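Imprimir | Enviar por e-mail

Sobre o Laboratório Ellwood

Última atualização: 30 de dezembro de 2025

O Ellwood é o grupo de manipulação de têxteis da Getance. Estudamos como dois braços robóticos aprendem a dobrar roupa a partir de demonstrações humanas, e dedicamos boa parte do tempo a desconfiar dos resultados, a começar pelos nossos.

O grupo foi criado por Abelardo Orellana, que vinha da área de metrologia e nunca se convenceu com as taxas de sucesso publicadas para este tipo de tarefa. O que conta como camisa dobrada? Quem decide, e viu quantas tentativas antes de escolher as que entraram no artigo? Em muitos trabalhos a resposta não aparece.

O nosso método, a que chamamos Etilwood, é pouco vistoso. Treinamos a política com 2.764 demonstrações teleoperadas e depois avaliamo-la com peças que não entraram no treino, tiradas do cesto sem escolha prévia. Cada tentativa é classificada por duas pessoas que não sabem qual versão do modelo estava em funcionamento. Se discordam, conta como falha. 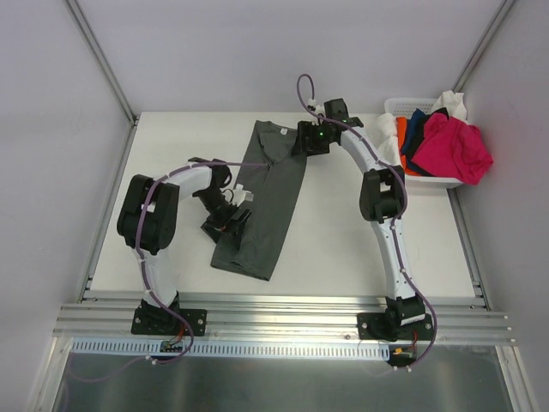 Com este critério, os números encolhem. Na ronda de setembro fizemos 300 tentativas e a vantagem que julgávamos ter sobre o modelo anterior ficou reduzida a 17 dobras aceites. É uma diferença que preferimos não festejar. Parte dela pode vir da iluminação, ou do tecido, ou da maneira como a peça foi largada na mesa antes de começar — ainda não conseguimos separar as três coisas.

Também não sabemos se mais dados resolvem o problema. Passámos entretanto para 3.715 demonstrações e as mangas continuam a dar trabalho. Graham Oakley, responsável pela avaliação, acha que estamos a ensinar ao modelo os hábitos dos operadores, incluindo os maus. Orellana discorda em parte. A discussão continua no relatório interno, que enviamos a quem o pedir, com as falhas incluídas.

Colaboramos com a Fatley, que nos fornece peças usadas de tamanhos variados. Não prometemos robôs domésticos nem datas. Aceitamos visitas e pedidos de replicação, de preferência de quem tenha dúvidas concretas sobre o protocolo.

Este site utiliza cookies para fins estatísticos. Ao continuar a navegar, aceita a sua utilização.

Imprimir | Enviar por e-mail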